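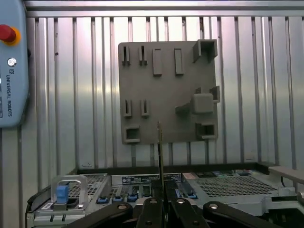 # Turno de mañana

Ama Quartey llevaba 200 equipos montados a mano cuando en Dretitz atornillaron el brazo a la mesa de al lado. Adjei, el jefe de línea, le dijo que durante dos semanas solo tendría que mirar.

Miró. La pinza cogía una tarjeta por la parte baja, la llevaba derecha hasta el chasis abierto y se quedaba un momento quieta antes de bajar. Ella hacía lo mismo, ese alto antes de apretar, y no recordaba que se lo hubiera enseñado a ningún técnico.

– ¿Quién decidió que parase ahí? – preguntó.

– Lo ajustaron los de Nurkex con tus vídeos de abril – dijo Adjei.

Ama no contestó. En abril le habían pedido permiso para grabarle las manos y había firmado sin leer la segunda hoja.

En el comedor se hablaba de los 600 equipos del pedido de Stavby. Antes eran tres personas en el banco. Una había pasado a embalaje y otra no había vuelto después de las vacaciones. A Ama le dieron una silla nueva y una contraseña.
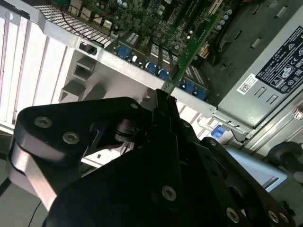
## La segunda hoja

La tercera semana ya no miraba: corregía. Si una tarjeta entraba torcida, paraba el brazo, la sacaba con los dedos y escribía el motivo en una casilla. Al principio ponía frases enteras. Luego, «ranura» o «ángulo».

Una tarde buscó la copia del permiso en la taquilla y la leyó de pie, con el abrigo puesto. Decía que los movimientos grabados pertenecían a la empresa. La dobló y se la guardó en el bolsillo.

Al día siguiente le pidió a Adjei un chasis para montarlo ella.

– ¿Para qué?

– Para no perder la mano.

Él le señaló una caja junto a la pared. Ama la llevó al banco viejo, se sentó y empezó por la memoria.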